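Meron Bogale has heard the phrase "a new era for exporters" often enough to wince at it. She spent much of her working life preparing papers for trade talks and now advises small firms on customs rules from an office above the harbour road in Usby. When we spoke, the Claltden accord had just been signed, and the ministers were still shaking hands on the evening bulletins.

"I read the press notice first, like everybody else," she said. "Then I read the annex. The notice made me cheerful for as long as it took the kettle to boil."

The accord is meant to cut duties on household goods, light machinery and processed food between the signatories. Its supporters say the savings will reach small producers first. I asked Bogale whether she believed that.

"I believe they'd like it to be true," she said. "A duty cut is only worth having if you can claim it. To claim it you need proof of where the thing was made, and what went into it, in a form the customs officer will accept. Large firms have a department for that. A small firm has whoever is in on the day." 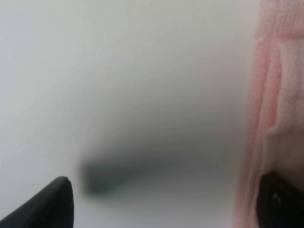
What the annex asks for

The part that bothers her runs to 41 pages and deals with rules of origin. It was settled late, in the last of three rounds, and in her view it shows. Two of its clauses define "sufficient processing" differently, and the text does not say which should win.

Jawad Swati, who speaks for the accord's supporters in the business lobby, told a trade meeting in November that such gaps would be "ironed out in practice". I read her the remark.

"By whom?" she said. "In practice means at the border, with a lorry waiting. An officer reads one clause, the importer reads the other, and the officer has the stamp. I've seen how that argument ends."

She does give the negotiators some credit. The food chapters are clear, she thinks, and the simplified form for low-value parcels is a real improvement on what came before. She would have liked the same care taken elsewhere. When I suggested that no agreement of this size is tidy on its first outing, she agreed at once, and then pointed out that the last one had been excused in the same words.
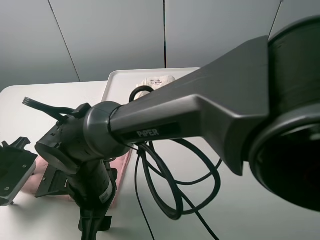
Textiles, again

If the accord has a weak spot, Bogale would look for it in textiles. Her clients include Bianchini, a family importer of kitchen and bathroom linen, and Samine, which does cutting and finishing for other people's brands. Both were told they would gain. Neither has yet been able to work out by how much.

"The yarn is spun in one country, woven in a second, and dyed and hemmed in a third," she said. "Now tell me where it's from. Under the first clause the hemming might count for something. Under the second it counts for nothing at all."

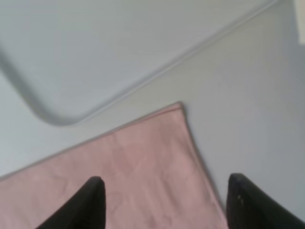
Officials have promised guidance notes, and a helpline, and a review after two years. Bogale has asked for the notes and been sent a link to the press notice. Her test for them, if they come, is a simple one: could the person at the desk settle the case of one plain article without ringing a lawyer? The pink cloth in the photograph would do nicely, with that thin, darker border along its edges. Is the edging finishing work or part of making it up? Does the colour matter, if the dyeing was done elsewhere? She put much the same question, about a similar cloth, to three advisers she trusts and had no two answers alike.

"These are good people," she said. "They do this for a living. I don't blame them one bit."

I put it to her that she might be asking too much of a document that was, after all, a compromise. Tariffs will fall on paper from the first day, and some importers will surely benefit.

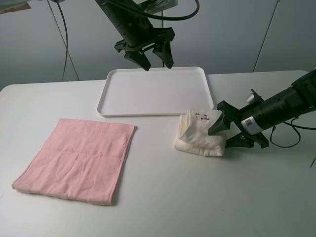 "Some will," she said. "The ones who were already doing well. I'd be glad to be wrong, and I'll say so if the claims come in." She wants the signatories to publish how many firms apply for the lower rate and how many are refused. The accord requires them to share those figures with each other. It says nothing about sharing them with anyone else.

Swati's office, asked about publication, replied that transparency was "a core value of the partnership" and did not say whether the figures would be released. I sent the reply on to Bogale, who wrote back late the same afternoon to ask if there had been an attachment.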